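To: Hiltstead Parcels & Letters list
Subject: Re: [hiltstead-post] Sealing parcels so they survive the journey
Sent: 16:50

Hello all,

I've been meaning to answer this one since the weekend and have only now sat down with a pot of tea, so please forgive the length. I do love a question about wrapping things up!

> I sent a box of jam to my sister last month and it arrived
> with the bottom flap open and one jar missing altogether. I had
> used what I thought was plenty of tape. The lady at the
> counter in Lirker said I should be using paper tape and not
> plastic, but my neighbour swears by string. What do the rest of
> you do? I have another 2 boxes to go off before the end of
> February and I don't want to lose any more damson.

First of all, my sympathies about the damson. I lost a whole fruit cake to the post once, and the tin came back to me with a sticker on it and nothing inside, so I know how it feels.

The tape is only part of the story, I think. Most of the parcels I've had go wrong went wrong because the box was too big for what was in it. Jars are heavy, and if they can shift even a little they'll knock against the bottom flaps all the way there, and no tape in the world enjoys that. I pack mine so tightly that I can shake the box quite rudely and hear nothing at all. Newspaper is fine, but scrunch it hard – a loose ball of newspaper goes flat after an hour in a van. Old egg boxes torn in half are very good between jars, and I put a folded tea towel across the bottom if the parcel is for family (they are under strict instructions to send it back, and about half of them do).

Now, the tape itself. I went over to the gummed paper sort some years ago, the kind you have to wet, and I wouldn't go back for the bottom of a box. It takes hold of the cardboard in a way the shiny plastic stuff doesn't, especially on boxes that have been used before and have gone a bit furry on the surface. The bother is that you have to wet it properly. Too little water and it peels up at the ends, too much and you've washed the glue off on to the table. I use a flat sponge in a saucer, draw the strip across it once, count to five and then put it on. Rub it down with a dry cloth, and leave the box alone until you've done the washing up.

For the top I still use ordinary tape, as people do like to be able to get into their presents. I buy mine in 50 metre rolls from Ranjbar in Lirker, down the side street by the old bank. They'll let you have a single roll, where the bigger places want you to take a dozen. Do keep your tape somewhere indoors over the winter. I left a few rolls in the shed one year and when I came to use them they split lengthways every time I pulled, and I said some things I shouldn't like repeated on this list.

Whichever you choose, don't just run one strip along the join. Go along the middle and let it come down a good hand's width at each end, then put a strip over both open edges as well, so that it makes a capital H. I do the bottom twice. My parcels weigh nearly 2000 grams by the time I've finished, and in all the years I've done the bottom twice I haven't had one open.

As for string, your neighbour is half right. It's lovely to carry a parcel by, and it did hold things together very well in the days when somebody lifted every one by hand. But the sorting machines catch on it, and the counter in Lirker turned me away with a stringed parcel before Christmas, very politely. I'd save it for things you're delivering yourself.

One more thing and then I really will stop. Put a second label INSIDE the box, on top of the packing, with both addresses on it. If your jar had to leave the box, at least the box would have known where it was going.

I've got a few spare sponges and half a stack of egg boxes if anybody would like them, just reply to me directly and I'll leave them in the porch. And do let us know how the next lot of damson gets on – if there happens to be a jar without a home, I'm not far away!

Warmest wishes to everyone,
The one with the green porch, top end of Hiltstead 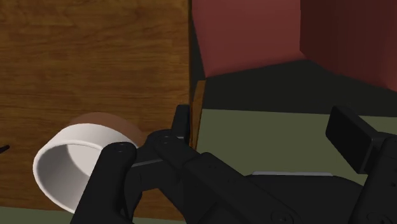 A roll of white tape on a wooden tabletop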